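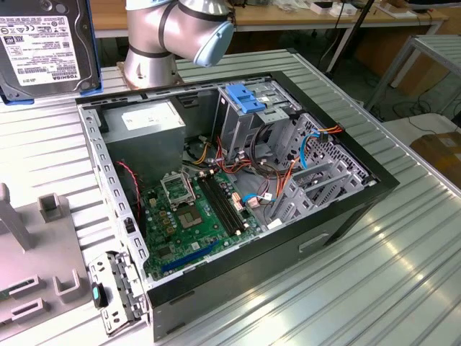 Orko Quiet Fan Kit, three-pack, 22 dollars

The carton promises "library silence" from any desktop. I've bought enough fans to know what that usually means, which is a slower fan. Khalil Yammine lent me a spare tower to try them in after I complained that mine droned through every phone call, so these went into two machines before I wrote a word.

You get 3 fans, a bag of rubber mounts and a splitter cable too short for anything but a very small case. No screws. If the mounts don't suit your case you're digging through a drawer, and the instructions are a single folded sheet that spends most of its space on the warranty.

Are they quiet? At low speed, yes, and so were the fans I took out. Orko prints a top speed of 1000 rpm on the carton, and at that speed I could hear mine from the hallway, with a faint tick from one of the 3 that never went away. I swapped its position twice. Same tick.

The rubber mounts are the best part. They're soft, they pull through without tearing, and they cured a buzz in my side panel that I'd been blaming on the hard drive. You can buy mounts like that on their own for a lot less.

Daichi Ikeda has had the same kit since December and likes it more than I do. He also keeps his computer under the desk behind a filing cabinet, so I take that with some salt.

Cooling was no better and no worse than before, going by the temperatures I wrote down over a week of ordinary work. The dust filter sold separately by Utix did more for me than these did.

Returns are accepted for 180 days if you keep the carton. I've kept the carton.

Two stars, and one of those is for the mounts.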